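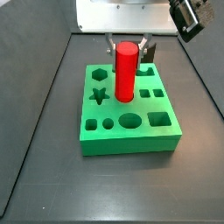 Foam shape sorter, green, with the red cylinder at its opening.

Bisgaard Foam Shape Sorter
Early Learning and Therapy Equipment
Supplied by Stovent, Oltevville

Product overview

The Bisgaard Foam Shape Sorter is a tabletop sorting block intended for preschools, occupational therapy rooms and family resource centers. The block is a thick slab of green foam with shaped cavities cut into its top face. The user matches each piece to its opening and lowers it into place. Openings include a hexagon, a five-pointed star, a curved crescent and small squares. The red cylinder is long enough to be held by its upper part while the lower end is guided to the opening, and it is normally the first piece introduced.

The sorter is sold as a complete set. The block and its pieces are matched during finishing, and pieces from an earlier production run may fit more tightly or more loosely than intended. Customers who are replacing pieces are asked to quote the lot number printed on the packing slip.

Recommended use

Place the block on a firm, level table at elbow height for the seated user. Present one piece at a time until the user is familiar with the openings. The cylinder may be turned freely in the hand and will enter its opening at any rotation, provided that it is held upright. The star and the crescent require the piece to be turned to the correct position and should be offered later.

For group sessions, Stovent recommends one set for every two children. The sorter is suitable for children aged three years and over and for adults in rehabilitation programs. It is not suitable for children who place objects in their mouths.

An activity guide accompanies each set. It was prepared by Aksel Bundgaard, product manager for the Bisgaard range, and contains 24 short exercises covering grasp, wrist rotation, color naming and shape matching. The guide may be copied for use within the purchasing institution.

Cleaning and storage

Wipe the top face and sides with a damp cloth and mild soap. A soft brush may be used inside the cavities. Do not soak the block, and do not use bleach or solvent cleaners. Allow the foam to dry fully before the pieces are returned to their openings.

Store the block flat. Heavy items placed on top for extended periods may distort the openings. Keep away from heaters and direct sunlight, as green foam will fade in time.

Ordering

Sets are available singly or in cartons of 8. Institutions ordering a full carton receive one additional activity guide. Orders are dispatched from the Vistport warehouse within five working days of receipt of a purchase order. Orders of 200 sets or more are quoted individually, and delivery dates are confirmed in writing.

Schools and public agencies may order on account. A signed purchase order is required and should state the delivery address, the name of the receiving department and any restrictions on delivery hours.

Returns

Unused sets may be returned in their original packaging with prior authorization. Sets that have been used with children or patients cannot be accepted for return unless a fault is present.

Product information revised August 2022.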